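Section 4. Setting Up the Durkico Fruit Dryer

Read this section before you plug in the dryer. Keep the lid off until step 5.

4.1 Placing the base

1. Set the base on a flat, hard table. Leave the vents at the back clear.
2. Wipe the trays with a damp cloth and let them air dry.
3. Run the dryer empty for 60 minutes. A slight smell is normal on the first run.

CAUTION: Do not run the dryer on a bed, carpet or folded towel.

4.2 Choosing and cutting the fruit

4. Pick firm apples with no soft spots. Red apples can be dried with the skin on.
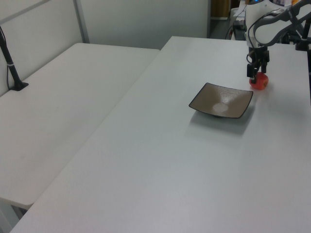 An owner in Statden wrote to us that small apples gave her tough, leathery rings until she cut them thicker, and we now suggest the wide setting on the Renura slicer for any fruit that fits in a closed hand.

5. Core the fruit and slice it. Lay the slices in a single layer with no overlap, then put on the lid.
6. Do not load more than 280 grams on one tray. The full stack holds 18 trays, but the bottom tray must always be in place, even when it is empty.

NOTE: Slices brown after cutting. To slow this, dip them in water with a little lemon juice and pat them dry.

4.3 Drying and checking

7. Turn the dial to FRUIT and press START. The fan comes on first and the heater follows.
8. Swap the top and bottom loaded trays halfway through.
9. Take out one slice, let it cool, and tear it. If you see beads of moisture along the tear, put it back and keep drying.

Yellow-fleshed and speckled apples often hold more sugar and may feel sticky when done. Go by the tear test for these.
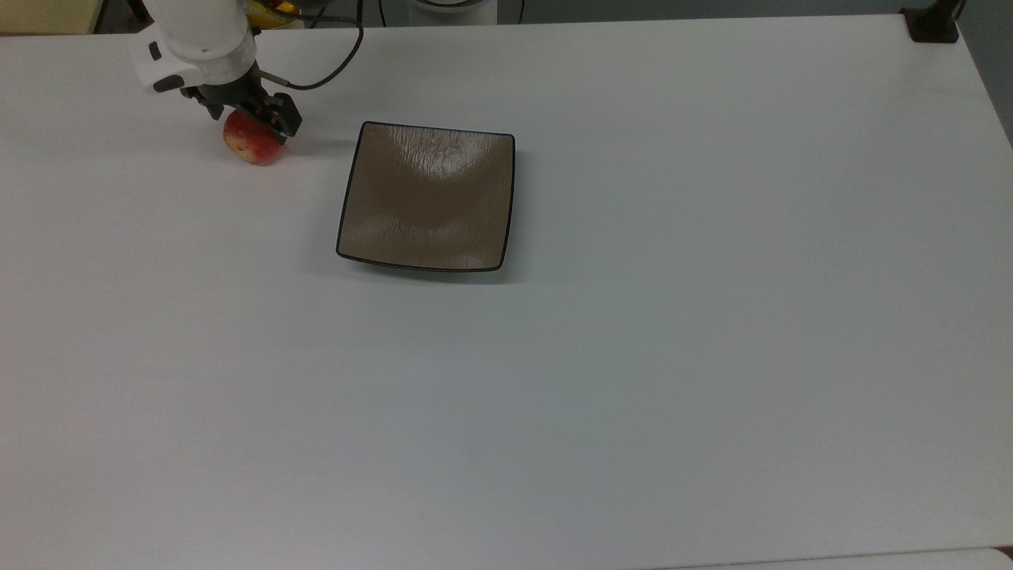 Benítez asked whether the peel slows things down, and whether the dial should be set higher to make up for it. It does slow drying a little. Leave the dial where it is and allow more time.

10. Turn the dial to OFF and unplug the dryer before lifting the trays.

CAUTION: The lid stays hot after the fan stops. Use oven mitts.

Spare trays are sold singly under part number 363. For cleaning, see Section 5.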